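Household Repair and Finishing, Evening Course
Session 6: Paint, Coatings and Why They Let Go
Handout prepared by Myfanwy Kneath, December 2022

Welcome back, everybody, and thank you for bringing in so many sad-looking garden chairs last time (I did ask!). Tonight is about adhesion, and I want to spend a good while on what happens between a coating and the thing it's supposed to be stuck to, before we open a single can.

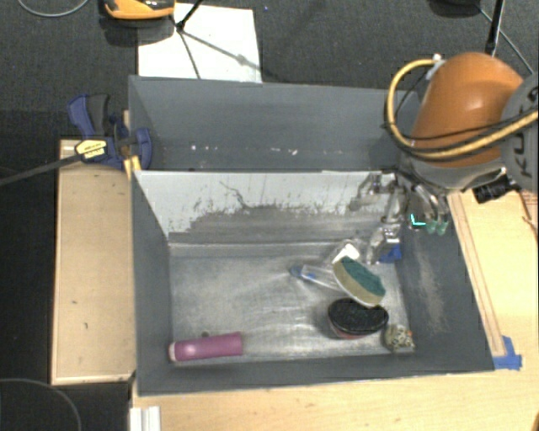

Most of us were taught to think of paint as a skin. You put it on, it dries, and there it sits. I find it more helpful to think of it as a very weak glue that happens to be colored. It has to grab hold of something, and if the something is dusty, greasy, shiny or already coming loose, then the glue is only holding on to that, and off it all comes together. When Haf Gape brought in her flaking mailbox, the new paint was in lovely condition. It was the old paint underneath that had given up on the metal.

How coatings fail

Peeling comes away in sheets or curls. It usually means poor grip from the very start, so think about grease, damp or a glossy surface that was never sanded.

Chipping happens in small pieces, mostly on corners and rims, where things get knocked. Paint also pulls thin over a sharp edge as it dries, which doesn't help. Take the sharpness off with a file first if the piece will let you.

Wear is slower. A sliding load or a boot heel takes off a little at a time, and you get a patch that thins out toward the middle with an untidy border around it. A thicker coat will buy you some time, but if the rubbing goes on, the wear goes on.

Chalking is that powder you get on your hand from an old painted door. Sunlight breaks down the surface. Wash it off thoroughly before you do anything else.

Blistering is trapped moisture or solvent, very often from painting over a damp surface or putting the second coat on too soon. I have done this myself more often than I'd like, usually in February, when I was impatient and the garage was cold.

Preparing bare or partly bare metal

Wash first, sand second. People do love to do it the other way around, and all that does is push the grease down into the scratches. Warm water and dish soap will do for most household things, followed by a good rinse and a proper dry. For oily pieces use the degreaser on the bottom shelf, with gloves, and with the window open please.

Scrape off whatever will come off easily, then feather the edges of what's left. Feathering just means sanding the border of the old paint until you can't feel a step with your fingertip. Close your eyes while you check - your finger is a far better judge than you'd expect. We'll start with 100 grit on the rough parts and finish finer.

Wipe away the dust, then prime the bare metal the same evening. Steel can start to rust surprisingly quickly once it's been cleaned, especially in a damp room. Galvanized steel and aluminum want a primer made for them, so read the label, or ask me, or ask Iestyn Gethin, who knows a great deal more about aluminum than I do.

The tape test

Cut a small crosshatch through the old coating with a craft knife, press tape firmly over it, and pull it back on itself. If the little squares stay put, you can sand lightly and paint over. If they come away on the tape, keep scraping. Try it in two or three places, as one good corner doesn't speak for the whole piece.

For next time

Please find one painted metal object at home and do the tape test somewhere it won't show. Write down what you think went wrong with it, and bring your notes (and the object, if it fits in the car). Dougal Mowat has kindly offered to share his sanding blocks again, so there's no need to buy any. We'll be in the same room, and the drying rack by the sink is ours until then.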